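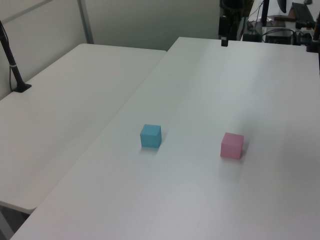

Grażyna Kurek wrote to us in February that she had read eleven "about us" pages from language schools in one evening and could not tell which school was which. Every one of them promised fluency. Every one of them had a method, usually with a capital M. She asked what ours was, and whether we would put it in writing.

We have put off rewriting this page for a long while, partly because we agree with her. So take what follows with the same suspicion you would bring to anyone else's.

About Pravstead Evening School

We teach Polish and English to adults in rented rooms above the old Brestent shop in Pravstead. Classes run in the evenings, from half past six. There is one daytime group on Wednesday for people who work nights.

We don't have a method. We have a textbook, which is dull in places, and teachers who skip the dull places when the group lets them. We have tried a few of the things that get sold to schools like ours. For one spring we paid for an app called Sostari, which sent learners a word every morning. People liked it and could say the words. We couldn't find much sign that they used them in class, and we stopped paying. Maybe we gave up too early. Some of our learners still think so.

What we can and can't promise

You will see adverts that say you can speak a language in 30 days. Speak it to whom? If you want to order a coffee, we believe them. If you want to ring the council about a parking fine and argue, that takes years, and most of the work will be done away from our classroom.

A full course is 193 hours. It costs £299 a term, and there are three terms. That is a fair bit of money and we would rather you thought it over before paying. Come to a class first. We don't charge for it and we won't ring you afterwards.

Our classes are capped at six. We are told by people who sell courses that small groups are "proven" to work better. We have seen small groups go badly, mostly when two people do all the talking. We keep them small because the rooms are small and because a teacher can then hear everyone's mistakes.

Certificates

We give one if you ask. It says you attended. It is not an exam result, and an employer who knows anything about languages won't treat it as one. If you need a recognised exam, we can help you get ready for it, but you'll sit it somewhere else and pay a separate fee.

The library

The shelves on the landing came from the Wilczyńska family, who closed their bookshop and let us have what was left. There are 4,000 books, a good half of them in Polish, and far too many are crime novels. Learners can borrow what they like. The catalogue is out of date, so please don't trust it when it says a book is in.

What our learners say

We took the quotes off this page. They were real, but we had picked them, and you'd have had no way of knowing what the others said. If you want an opinion, stand on the stairs at half past eight when the classes come out and ask.

Getting in touch

Write to the office or leave a note in the box by the street door. The phone is answered between four and six on class days.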